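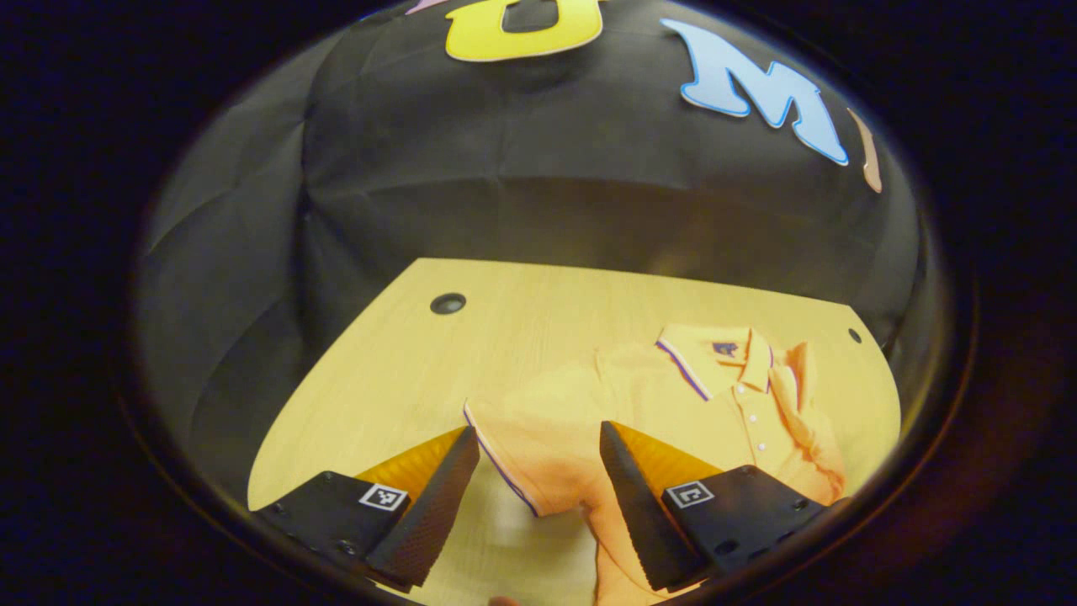 Detergent dosing in hard water

Blog > House > Laundry

Filed under: Water, Washing, Long posts

Zaltdale draws its municipal water from wells, and the hardness shows up in the kettle within a week of descaling. I moved here from a town on lake water and kept measuring detergent the way I always had. By the end of the first winter the towels were stiff and dark colours had a grey cast along the seams. I spent some time working out the cause.

Hardness is mostly dissolved calcium and magnesium. Both react with the surfactants in ordinary detergent, and with true soap they form an insoluble curd. Modern powders carry builders, usually zeolite or sodium carbonate, which tie up the minerals before the surfactant meets them. Liquids carry much less builder. If the dose is too low for the water, the builder is used up early in the wash and the rest of the cycle runs with weakened detergent. Soil that was lifted goes back onto the cloth, and mineral deposits go with it.

The usual advice online is to use less detergent. In soft water that is sound. In my water it made things worse for two months before I stopped.

The machine

I have a Buteck front loader, bought used from Normand Beaudoin when he moved into a condo with its own stacked pair. It was 4 years old at the time. The manual gives one dosing table for soft water and a footnote saying to "increase as required" for hard, with no indication of how much. The drawer has a moulded line marked MAX and nothing below it, so I dose with a kitchen scale.

The rinse is the weak point on this model. The default programme rinses with a small volume of water, and whatever is suspended at the last drain stays in the load. There is an extra rinse button, which I now leave on for everything except rags. It adds 9 minutes to the colours programme. The setting survives a power cut, but changing the programme after pressing the button clears it, so select the programme first.

What I changed

I switched from liquid to powder, specifically Bumia unscented, which the hardware store carries in the large box. Liquid still gets used for the wool programme.

Doses went up by small steps, one step per week, with the same type of load each time. I stopped at the point where the towels came off the line bending normally and the door seal had no slime on it. Too much detergent leaves a slick film on the rubber and visible foam at the final drain. Too little leaves a dry, chalky residue in the same place. The seal is a more useful indicator than the laundry, and it takes a second to check with a finger.

Wash temperature matters more with powder. At the cold setting I was finding undissolved clumps in cuffs and collars, worst on an orange polo shirt with a collar that folds under in the drum. At warm the clumps went away. For anything that has to be washed cold I dissolve the powder in a jug of hot tap water, let it cool and pour it into the drawer just before starting.

Recovering stiff towels

For towels already loaded with mineral I tried vinegar in the rinse compartment and then a citric acid soak. Vinegar did little at the amount the compartment holds. Citric acid worked in two rounds. It should go into a bucket or the laundry tub and not into the machine with detergent, where the acid and the carbonate in the powder neutralize each other and you have paid for both. Rinse well afterward. Keep it away from anything with metal trim, and never mix it with bleach.

I left one towel untreated for comparison. After about 10 washes at the new dose it had softened, though not to the level of the soaked ones.

Cost

The powder works out cheaper per load than the liquid did, even at the higher dose. The extra rinse uses more water. My meter moved by 1,806 litres over September, a month in which I was home throughout, and nothing in that figure suggests the rinse is a serious expense next to the shower.

I looked at a whole-house softener. Bezerra quoted me for a unit with installation, and the plumbing here would need rerouting to keep the kitchen tap on unsoftened water. With a crawl space that low I declined. If the kettle and the water heater element keep scaling at the present rate I may go back to the quote.

Still to sort out: the fabric softener siphon in the drawer never empties fully, and the leftover water grows a black film. I pull the drawer and scrub it with an old toothbrush when I clean the pump filter.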